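Sourdough and Slow Bread > General Chat
Topic: Does day-old bread toast better, or am I fooling myself?

vurniston_crust
Posted 3 October 2025
Hello everybody, and sorry in advance for the length of this. I've been baking the same plain white sandwich loaf since my kids were small, and my husband and I have had a friendly argument going for most of September. He wants his toast from the loaf the same day I bake it. I say wait until the next morning, because fresh bread goes gummy in the middle and the outside scorches before the inside has warmed through. He says I'm just being stingy with the good bread (he may have a point there!). What do you all do?

Elisa Greco
Oh, I'm with you, and so was my grandmother. She wrapped her loaf in a clean cloth overnight and wouldn't let anyone near it with a knife. Next-day bread slices so much cleaner, and you get those nice even pieces that brown all the way across. If I cut mine the same day I end up with wedges, thick at the bottom and thin as paper on top, and they toast just about how you'd expect.

Dario S.
Going to disagree, kindly. A lot of that gumminess comes from underbaking. Give the loaf another 6 minutes with the pan off, let it cool all the way – I mean really all the way, go mow the lawn – and it'll toast fine by supper. I've been doing it like that for years and my family is not a quiet one about bad toast.

vurniston_crust
Dario, I'll try the extra minutes, thank you. I do take mine out on the early side because I like a soft crust. I should add that I've been toasting on a low setting and putting the slices through 2 times, which helps some, though the edges get hard as a cracker. Kitchen stuff:

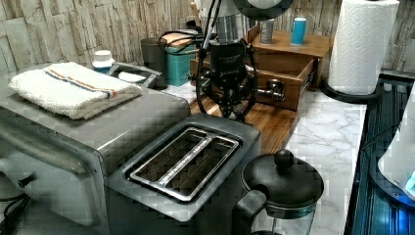
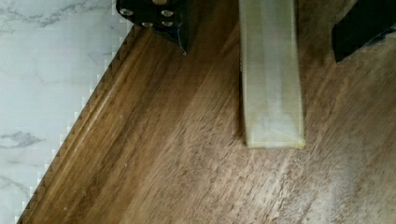
Osvaldo Mazza wrote back that two trips on low was exactly the trouble, as all it did was dry the slice out, and that one trip on a higher setting would leave the middle tender even with same-day bread.

Elisa Greco
Osvaldo, I tried that once with a honey loaf and had the smoke alarm going! Sugar in the dough makes a big difference. Is yours a sweet dough, Vurniston?

vurniston_crust
Just a spoonful of sugar and some milk. So it browns faster than a lean dough, I suppose, and I never thought to blame the milk. Tomorrow I'll bake one loaf his way and one mine, and we'll have them both with the plum jam.

Dario S.
Cut them the same thickness or he'll say you cheated.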